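Home & Making | Tools

Last updated: 2024-02-07

My drawer of screwdrivers, and why I finally sorted it out

I own far too many screwdrivers. I know this because in January I tipped the whole drawer out on to the kitchen table, looking for the one that fits the battery cover on the bathroom scales, and then stood there holding a cup of tea and wondering what sort of person I'd become. There were 143 of them! (I counted. Of course I counted.) Some were my dad's, some came free with flat-pack shelves, and at least one has a label on it saying ISSAHAKU in biro, so if you're reading this, Mr Issahaku from number 6, I'm so sorry and it's coming back to you.

I rang my friend Salamatu Fiadzo, who mends sewing machines and has opinions. She told me to keep 12. Twelve! I nearly put the phone down. But she said most people reach for the same three or four anyway and the rest just get in the way, and she talked me into laying them all out in order of size, which took up most of a Sunday and was, I'm a bit embarrassed to say, one of the nicest Sundays I've had all winter.

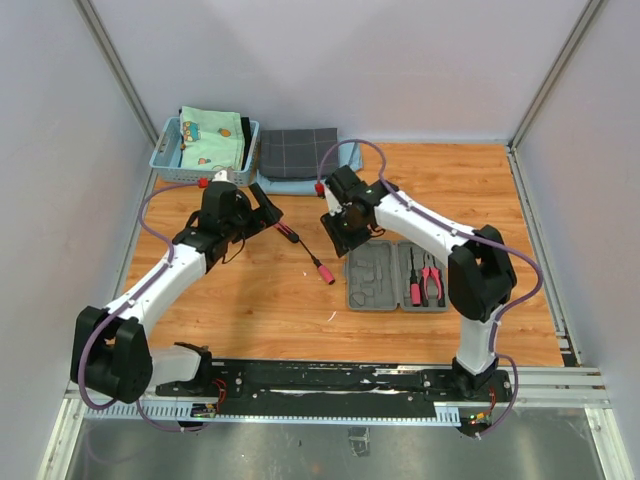 The handle is what I judge a screwdriver by, long before I look at the tip. I want something fat enough to grip when my hands are cold, and I want to be able to find it again. I'm very fond of a plain black handle with a dark shaft, like the one held in the gripper on the left, although put it down on anything dark and you'll be patting about for it all afternoon. A bit of red helps no end, and that one has a red-tipped end cap, so full marks. I've been dabbing red nail varnish on the ends of mine (two coats, a shade called Astow that never suited me) and I can now spot them from across the room.

So what did I keep? Two big flat ones, for screws and, let's be truthful, for paint tins. Four crossheads, from tiny to enormous. A stubby one for the cupboard under the sink, where there's barely room for your hand. The long thin one that was my dad's and that I've used twice in my life. The other four change depending on my mood, and Salamatu says that's cheating.

The tips matter too, I'll admit. If the end has gone round and shiny it'll chew up every screw you own, so out it goes, however nice the handle. I was ruthless about this for a good hour and then found I'd put three of them back.

Everything else went into a box in the hall, and friends have been helping themselves. Iwona Śliwiński took a whole handful for her allotment shed, and Tetteh Kwofie went off very happy with a ratchet one I'd never learned to work.

I still haven't found the one for the bathroom scales.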